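Progress report to the Plavel Small Workshops Fund
From: Ruddock Signs
Period: to 3 February 2024
Prepared by: Lleucu Gronow

## Grant position

The grant was for $2230. We have spent all but $445 of it. The largest item was the used flatbed laminator, followed by aluminum blanks and the first order of reflective film. What is left is set aside for posts and brackets, which we will buy once the ground sites are confirmed.

## Work done

The project replaces the door and wayfinding signs at the Tinura community building. The list agreed with Eluned Yorath has 13 signs on it. The door signs are cut and lettered and are stacked in the rack at the shop. The two larger direction signs for the parking lot are still at the proof stage.

Huw Kemeys redrew the lettering in December after the first proofs came back with the raised characters too close together. The new spacing adds a little to the width of each door sign, so the blanks for the restrooms and the meeting room had to be recut. We used the offcuts for arrow plates.

Colors are settled: white letters on dark green, matte finish. The gloss sample was turned down because the hall lights showed in it from the entrance. Rhydian Ruddock has kept a matte sample by the front window to check for fading and will report on it in the next period.

## Changes from the plan

- We planned to screw the door signs in place. The building manager asked for adhesive on the glass doors, so those will go up with foam tape and a backing plate on the inside.
- The lobby directory was going to be one panel. It will now have slide-in strips – tenants change often, and a full reprint each time would cost more than the frame.
- The Protix film first quoted was out of stock. We ordered a different grade in the same green.

## Problems

The parking lot signs are behind. We are waiting for the building to say which bays will be marked as accessible and where the ramp sign should point. Nest Maddocks has asked twice and expects an answer after the next site meeting. The artwork can't be finished without it.

The router was down for part of December with a worn spindle bearing. The repair came out of shop funds and isn't charged to the grant.

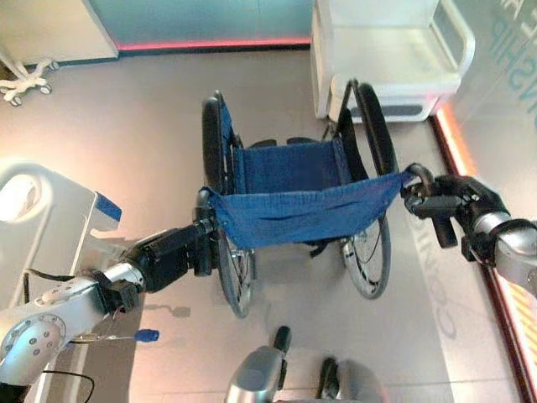

## Next period

1. Install the door signs, starting with the ground floor.
2. Get the bay layout and send final proofs for the parking lot signs.
3. Order posts and brackets.
4. Fit the directory frame and print the first set of strips.

Receipts for the laminator, blanks and film are attached. The bracket quote will follow by email.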